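Week 5 handout: How to mark up somebody else's writing (and have them speak to you afterward)

Read this before the workshop. Last term several people read it after the workshop, and you could tell.

1. What you are being asked to do

You will each receive a draft by another member of the group. It will be between three pages and too many. Your job is to read it twice, mark it by hand, and write a note of no more than 400 words at the end. The note is graded. The marks in the margin are not, but I look at them, and so does the writer, who will look at them for much longer than I do.

The course is called Editing for Non-Editors because most of you will never hold the title. You will do the work anyway. Anyone who has ever been sent a cover letter at eleven at night with the words "quick look?" is an editor, unpaid.

2. The first read

No pen in your hand. This is the rule people break first, usually in the opening paragraph, usually over a comma. Read to the end the way an ordinary reader would, and when you finish, write down one sentence saying what the piece is about. If you can't, that sentence is your most important comment, and the comma can wait.

Take the Skestemcombe bus report in your reader. Most of you, given it cold, will correct "less stops" to "fewer stops" on page one. Very few will notice that the report never says whether the bus should be kept. It runs to 13 pages. It has a lovely map.

3. The second read

Now you may have a pen. Work in this order:

Structure. Is anything missing, repeated, or in the wrong place? Draw an arrow if you want to move a paragraph. Number the arrows if there are more than two, or your page will look like a weather forecast.

Sentences. Mark the ones you had to read twice. You don't have to fix them. A wavy line underneath is enough, and leaves the writer some dignity.

Surface. Spelling, punctuation, the commas you have been dying to get to.

If you run out of time, run out of it at the bottom of this list and never at the top.

4. On color

Red is the traditional color of correction and also of stop signs, overdue bills and rashes. Some teachers have given it up for green or purple on the grounds that these are kinder. My own view is that a rude comment in lavender is still a rude comment. What red has going for it is that it shows up. On a black-and-white printout, a writer can find every mark without hunting, and a mark that gets missed was a waste of your evening.

Pencil is polite and hard to read. Black ink disappears into the type. Use red, and put the kindness in the words.
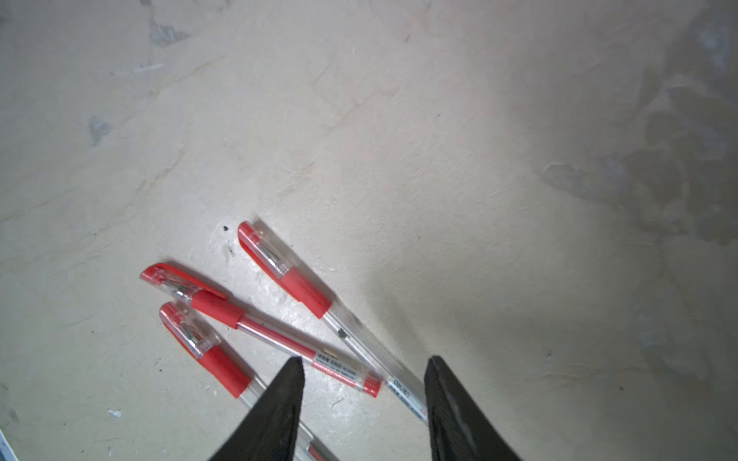
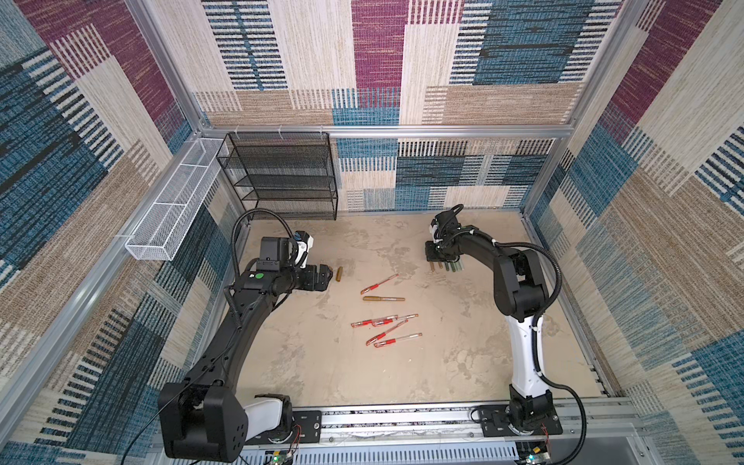

Fig. 2. Red gel pens (first picture).

One color per reader, please. If two of you are marking the same copy, agree beforehand who gets what, and write a key at the top of page one. The Barnent exercise last March came back in four colors with no key, and the writer had to guess which of her readers hated the ending.

5. Marks

Use the short list on the back of the syllabus. There are 12 symbols on it and you need perhaps half. Do not invent your own. A question mark alone in the margin is banned: it can mean "I don't follow," "is this true?" or "why are you like this?" and the writer will always assume the third.

"Awkward" is also banned, or "awk" for those in a hurry. Say what tripped you up. "I thought 'it' meant the dog" is a perfect comment.

6. The end note

Start with what the piece is trying to do, in your own words. Then name the one change that would help most. Then, if you have words left, a second. Writers can act on two things. Given nine, they will do the easiest one, which is generally the title.

Praise should be specific. "I liked this" is pleasant to hear and no use to anyone. "The part about the ferry timetable made me laugh" tells the writer to keep the ferry timetable.

7. For next week

Read the Bednárik pamphlet and both versions of the Berley letter – the angry one and the one that got sent. Bring a printed copy of the first version, marked up as though the writer were sitting across from you. Leave the second version clean. We will compare what you would have changed with what was changed, and there will be some arguing.

Late notes lose 3 points a day. Notes over the word limit will be read up to the limit, and I do stop in the middle of sentences.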